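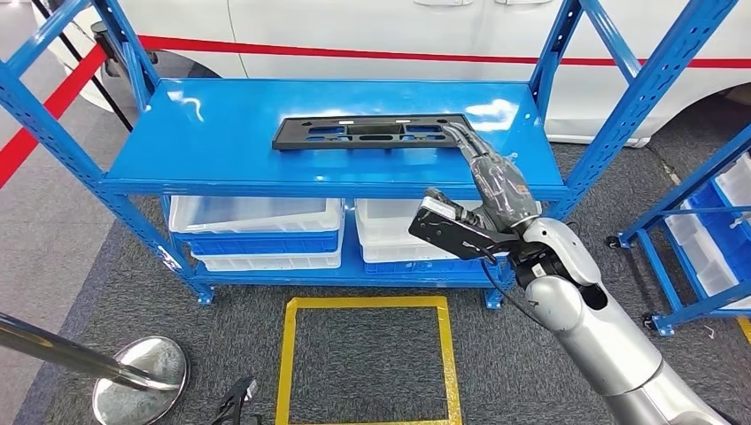
A long black plastic part on a blue metal shelving unit, with a white car behind.

Drollia opens parts reuse centre at Bromwood to keep more cars on the road

Drollia, the vehicle parts and recycling company, has opened a parts reuse centre at its Bromwood site. The centre will supply used plastic and trim components to independent garages, body repair shops and private motorists across the region.

The opening follows 9 months of building work on the former tyre store at the eastern end of the site. It brings together work that was previously divided between 2 locations, and gives the company a single place in which to receive, clean, check, record and dispatch parts taken from vehicles at the end of their lives.

Used engines, gearboxes and alternators have been traded for many years and have a well-established market. Smaller items have been less well served. Brackets, housings, undertrays, bumper supports, vent surrounds and door trims are often broken in minor collisions or damaged during routine repairs, and the owners of older cars may find that the manufacturer no longer supplies them. A vehicle that is otherwise sound can stand in a workshop for weeks while a single fixing is sought.

The Bromwood centre has been set up with these items in mind. At opening, its catalogue lists 676 separate part types covering 69 vehicle models, with an emphasis on family cars that have been out of production for several years. Further models will be added as vehicles pass through the dismantling hall.

"Garages have told us for a long time that the part holding up a repair is very often a small and inexpensive one," a spokesperson for Drollia said. "Our customers asked for a reliable source of those parts, properly identified and honestly graded. The Bromwood centre has been designed to meet that request."

Grading and description

Every part offered for sale is assigned to one of two grades. Grade A parts have no cracks, no missing clips and no repairs. Grade B parts may show scuffs, fading or light marks, and are intended for places where they will not be seen once fitted. Parts that fall short of Grade B are not sold. Where the type of plastic can be identified, they are sorted for recycling.

Each listing states the model and years of the donor vehicle, the part number where one is legible, and the side of the vehicle from which the part was removed. Customers who are unsure whether a part will fit may send a photograph of their own component to the trade counter before ordering.

Drollia does not supply used airbags, seat belts or seat belt tensioners from the centre, and has no plans to do so.

Stock records

The stock system has been supplied by Trarkeck, which has worked with Drollia on vehicle records since the company's first site opened. Each part is given a label when it enters the store, and the label remains with it until delivery. Garages holding a trade account can view stock, reserve items and print delivery notes through the same system.

Reserved parts will be held until 5 pm on the next working day. Orders received before noon will leave the centre the same afternoon.

Delivery

Local deliveries will be carried out by Cloutier, whose vans already serve many of the garages in the Bromwood area. Parts will travel in returnable crates — a change from the cardboard used until now — and drivers will collect empty crates on their next visit. Long or awkwardly shaped items, including bumper supports and sill covers, will be carried in padded racks.

Customers may also collect from the trade counter, which is reached by the second gate on the service road. Visitors are asked not to use the main yard entrance, where vehicle transporters turn throughout the day.

Opening arrangements

The trade counter is open from 8 am to 5.30 pm on working days. The centre will close for stocktaking at the end of December and will reopen in January, when an extended catalogue will be issued to account holders.

Existing Drollia trade accounts are valid at the new centre and no further application is needed. New customers may apply at the counter or by post, and should provide proof of their business address. Private motorists do not need an account, and may return an unfitted part for a full refund provided that its label is intact.

About Drollia

Drollia dismantles end-of-life vehicles and supplies used parts to the motor trade and the public. Its activities include vehicle collection, depollution, parts sales and materials recycling.

Notes to editors

Press enquiries should be addressed to the Drollia press office at the Bromwood site. Visits to the centre can be arranged on request.

ENDS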